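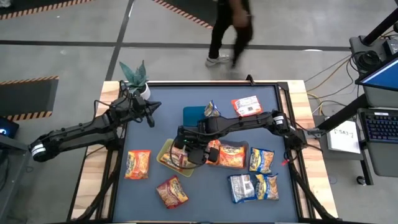 Speaker notes, session 6: moisture and concrete slabs under interior finishes. Start with slide 2 and leave the title up only while people sit down. The subject is water vapor moving upward through a ground-bearing slab, and what it does to the floor covering once a building is closed in and heated. Most of the audience will be thinking of leaks. Say early that leaks are a separate talk. A bare gray concrete floor like the one under the worktable gives no reading by eye. The surface color of a slab tells you very little about the moisture held at depth, and the surface is the first part to dry. Pause here. Ask for hands: who has approved a slab on appearance.

Slide 3. Definitions. Keep to three terms: moisture content, relative humidity in the slab, vapor emission rate. Moisture content is mass of water against mass of dry material. Relative humidity is measured in a drilled and sleeved hole. Emission rate is measured at the surface with a dish of salt under a dome. The three don't convert into each other. Repeat that, it comes up every time.

Slide 4. Drying profile. Draw the curve on the board if the projector is weak. Fresh slab: nearly uniform from top to bottom. After a period of drying from one face: dry at the top, wet at the base. After covering: the profile levels out again and the top becomes wetter than it was on the day of the test. The adhesive sits at the top. This is the reason for testing at depth and the reason the depth is set as a share of slab thickness.

Slide 5. Flollisden case. Single-story office, slab on grade, sheet vinyl over most of the plan. Covering went down in December with temporary heat running. Nine test holes, all in the open area, none near the outside walls. Failures began along the north wall. Show the plan with the hole positions marked, then the plan with the failed areas over it. Let them look at the two plans without talking over it. Vapor retarder had been lapped but not taped at the perimeter.

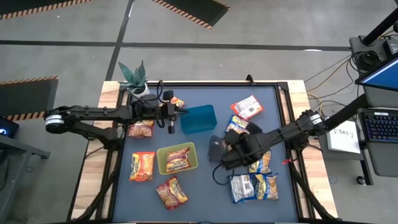
How long should a slab dry before the covering goes down?
Until the readings at depth meet the limit given by the covering and adhesive manufacturers, whatever the calendar says. The old rule of a month per inch assumes a closed building, steady air, and one particular range of mixes, and most sites fail at least one of those.

Slide 6. Test conditions. The slab and the air above it have to be at service temperature before and during the test. A hole drilled in a cold building gives a number that belongs to the cold building. Sleeve, seal, wait for equilibrium, then read. Write down air temperature, slab temperature, and air humidity with every reading. Readings without those go in the bin.

Slide 7. Cuvville warehouse. Floor area 2000 square meters, 43 holes. Readings fell into two groups with very little between them. The split followed the line between two pours. The second pour had been rained on before the roof was complete. Point: plot readings on the plan, do not average them. An average across both pours would have passed.

Slide 8. Surface pH and adhesives. Short. Moisture carries alkali up. Some water-based adhesives soften under it. Skip this slide if running late.

Slide 9. Repair options, in order of cost. Wait and retest. Force drying with dehumidifiers. Topical membrane over a shot-blasted surface. Remove and replace. On membranes: surface preparation decides the result. Curing compound left on the slab will cause the membrane to let go, and curing compound is hard to spot. Water drop test before anything else. If the drop sits, grind. 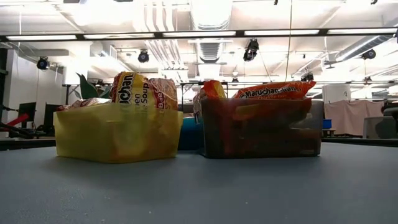 Someone at the Flonville session objected that forced drying only dries the top inch and leaves the adhesive to fail the following year, and that the slide should say so. The objection stands as far as short runs go. Slide 9 now has a line on it: after forced drying, turn the equipment off, let the slab settle, and retest at depth before ordering adhesive.

Slide 10. Sjöberg spreadsheet. Show the entry tab and the plan tab, nothing else. The import tab still breaks on decimal commas. Tell them the file is the 07/04/2022 version and that earlier copies have the wrong depth for slabs drying from both faces. One-sided drying is 40 percent of thickness, two-sided is 20.

Slide 11. Contact details and reading list. Leave up during questions. Spare slides after this: lightweight aggregate, radiant heating pipes, slabs on metal deck. Metal deck counts as one-sided.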